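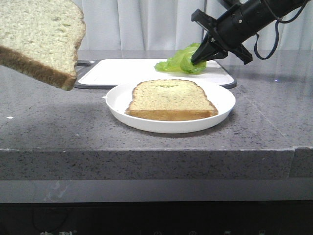 Utora says its new loaf stays fresh for two weeks. Shoppers may want more than its word

1 July 2025

Bread maker Utora has put a white sandwich loaf on shelves in Todcombe that it claims will keep for two weeks in the bag. The company is calling it a breakthrough. The proof is thin so far.

The claim rests on a trial run in June by Utora's own staff, who asked 400 shoppers at Howells to rate the bread. They were asked whether it tasted "fresh or fairly fresh." Utora would not say how many picked the second answer, or how old the slices were.

"We're confident in the number on the bag," said Arwel Pugh, the firm's sales director. Asked whether an outside lab had checked it, he said one would be hired "in due course."

Eluned Phillips, who ran a bakery on Zarkwood Road until she retired, has heard this kind of talk before. "Soft and fresh are two different things," she said. "You can keep a loaf soft for ages. Whether you'd want to eat it is another matter."

The loaf costs 5 percent more than the one it replaces. Utora said the higher price reflects "added value" and did not explain further. Howells said it will take back any loaf that goes moldy before its date, as long as the customer kept the receipt.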